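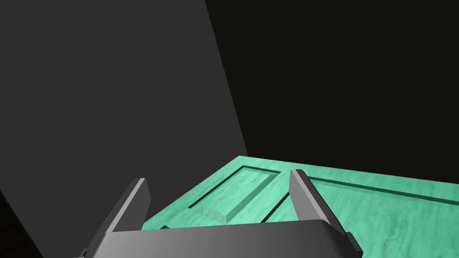

Two-finger gripper, rendered view

Grandandale fusion ticket: one ballot line or 2?

gfuchs
Feltus lists the Grandandale fusion slate under a single party heading. The county canvass has the same men under 2 headings, with separate totals. Which is right?

lobo_t
The canvass. Feltus worked from newspaper returns and merged the lines. See his note 4.

gfuchs
Note 4 covers the legislative seats only. It doesn't mention county offices.
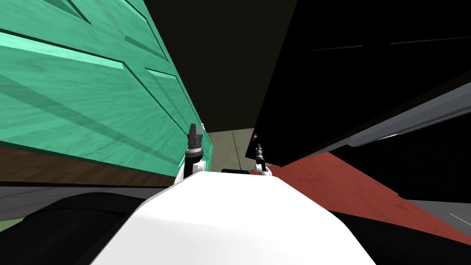 varghese_a
The state abstract and the county canvass were compiled under different rules, so a mismatch doesn't make either one wrong. The state added a candidate's votes across lines. The county kept them apart. I color my spreadsheet tabs by source to avoid mixing them: teal for state, black for county, same as the cabinets in the render, teal on the left and black on the right. Check page 6 of the abstract.

lobo_t
Disagree. Adding across lines is a loss of data. I would call that wrong for this purpose.

gfuchs
Page 6 has combined totals for every county office. I'll cite the canvass for the lines and the abstract for the sums.

varghese_a
Fine by me. Note the Thevar precinct is missing from the canvass.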